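Friday, quick one, kettle's on

OK so I promised a post about the table and then the week ate me. Typing this standing up.

The lace cloth is out. After all that dithering! I'd had it folded in the bottom drawer since August, in tissue, like a museum piece, and on Tuesday I thought, what exactly am I saving it for. The queen? So on it went. It had fold lines like a road map. Steamed it in the bathroom over the shower rail for 20 minutes, then gave up and ironed it from the wrong side on a towel. Low heat. The towel matters, the pattern stays puffy instead of going flat and shiny.

Saimi Hyvönen had told me to starch it. I did not starch it. Sorry Saimi. Last time I starched anything it stood up by itself and I had to eat around it.

Things I've learned after three days of living with lace:

Crumbs go straight thru. You lift the cloth and there's a whole second breakfast underneath.

Pens are banned. Also beets, also that turmeric thing I make.

Plates look nicer on it than they have any right to. Even the chipped ones.

It slides. I put a strip of that rubbery shelf liner under each end and now it mostly behaves.

Next, fruit. I've stopped using the big bowl. Everything at the bottom went soft before I got to it, every single time, and I'd find one sad lemon with a fur coat. So now it all just sits out on the cloth where I can see it. Tomatoes too, never in the fridge, I will fight you on this. They go mealy. Stem side down if they're still firm, and I eat the ripest one first, with salt, over the sink like an animal.

Oranges I buy too many of. They were 3 dollars a bag at Partanen and I have no self control. Half went into a cake (the boiled whole orange one, recipe coming, I keep saying that), the rest are for looking at and then for juice.

I do like the color on the white. Orange and red on lace, it's like somebody's grandmother's house in the best way. Makes me want to clear the rest of teh room to match, but the other side is still checkered cloth and boxes and packets piled on things, and that's a weekend job. Not this weekend.
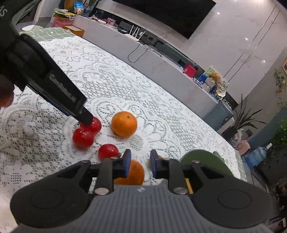 Annunziata Carbone wrote in to say that she never leaves tomatoes straight on lace, one split on her years ago and the stain took three washes and a lot of lemon juice to get out. She puts a small saucer under the soft ones. Cold water first, she says, hot sets it. And she'd keep them away from the oranges too, if one goes moldy it takes its neighbors with it.

Fair. Saucers tonight then. I have a stack of tiny ones that never get used, so they can earn their keep.

Kettle's boiling over, got to go. Cake recipe next time, I mean it.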